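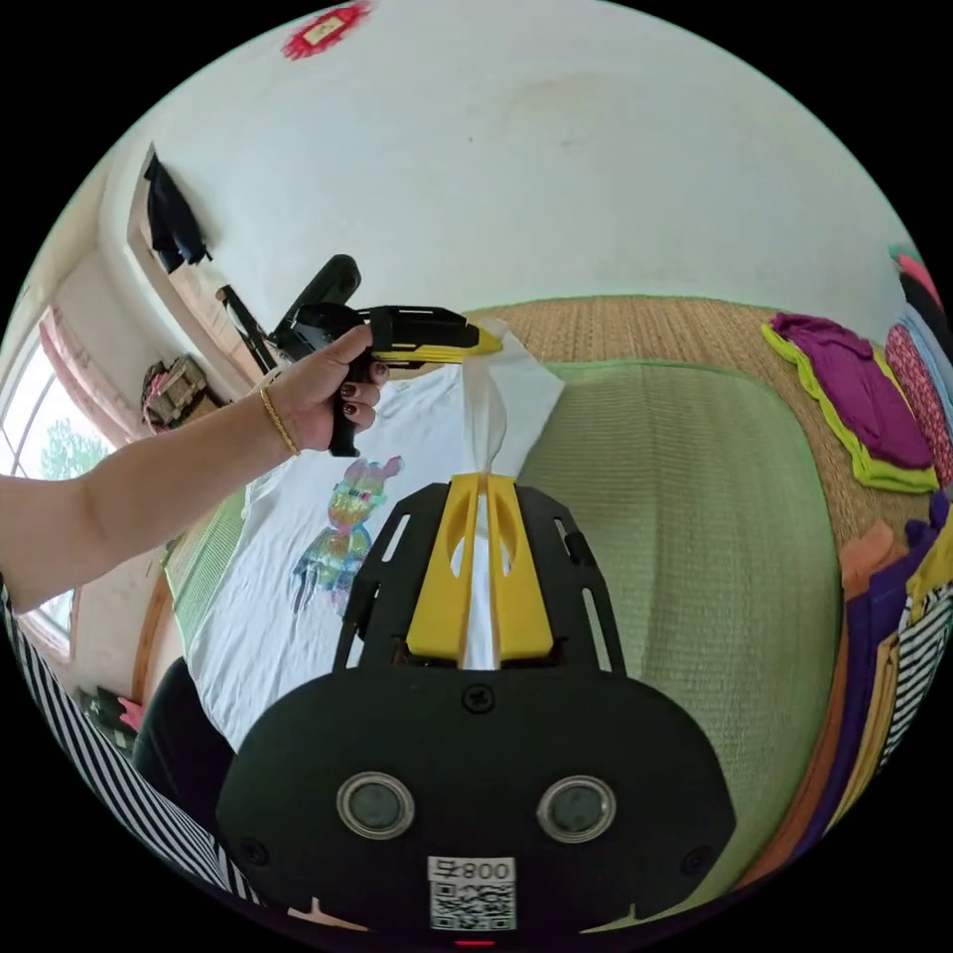 Folding program claims big results in Brornham, but the numbers are thin

A home-tidying program called Linorer says it has changed the way people in Brornham put away their laundry. The evidence so far is mostly its own word.

In a summary released in May, Linorer said 1,355 households had signed up for its folding course, which teaches people to spread each T-shirt flat on a floor mat, turn the sleeves in, and stack the finished clothes by size. The summary credits the course with "calmer closets" and "fewer lost mornings." It does not say how either was measured.

Anyone who grew up in a house with a straw mat and a pile of kids' T-shirts may wonder what exactly is new. Laying a shirt flat and tucking a sleeve is how plenty of families have always done it, free of charge.

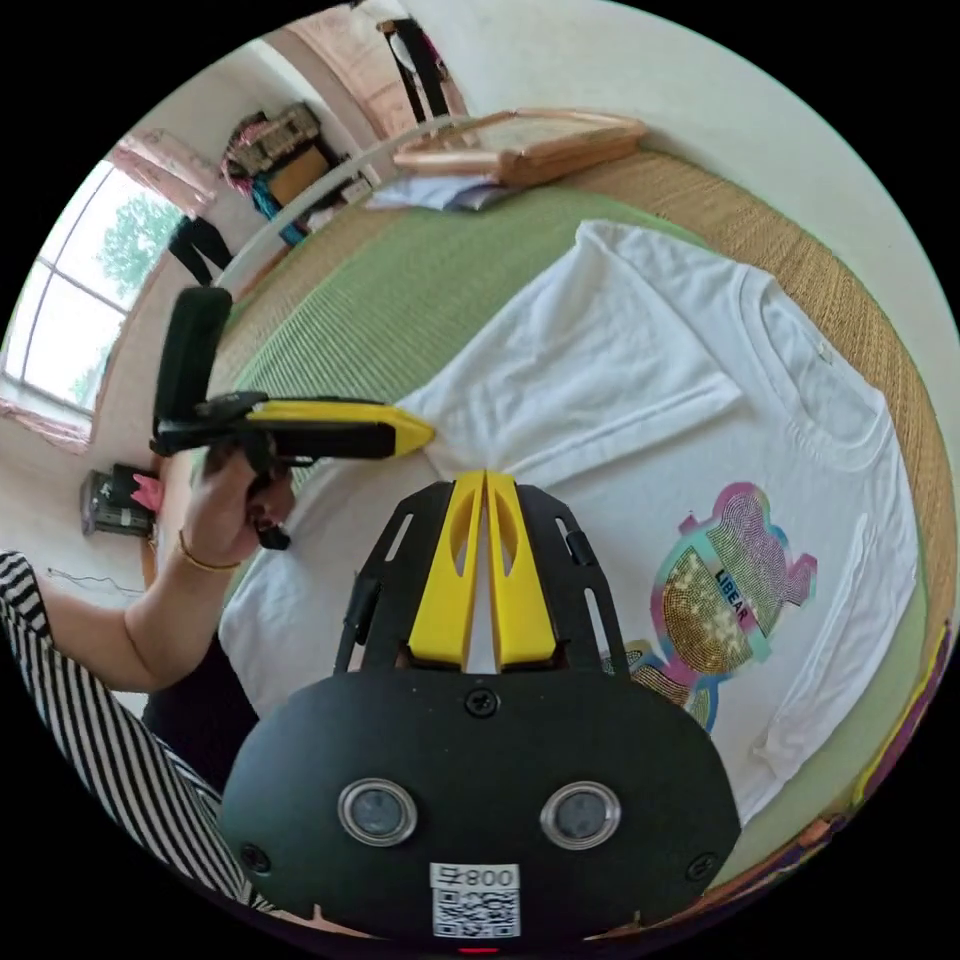 The course runs for 3 weeks and covers shirts first, then pants and bedding. Linorer says graduates folded 2,389 garments during the spring session. Spread over every household on the sign-up list, that comes to fewer than 2 garments apiece, a slow pace for people said to have found a new way of life. Asked whether all of the households finished, the program said only that "engagement was strong."

Clirnine, the company that sells the course materials, also paid for the survey quoted in the summary. The survey questions have not been published.

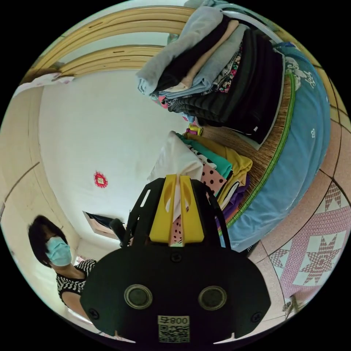
Tall stacks have their own problem, too. Pull a polka-dot top from the middle and the rest tends to slide, and the summary has nothing to say about how the piles look a month later.

A second session is planned for the Meireles neighborhood this fall. Linorer has not announced a price and says it has no plans for an outside review.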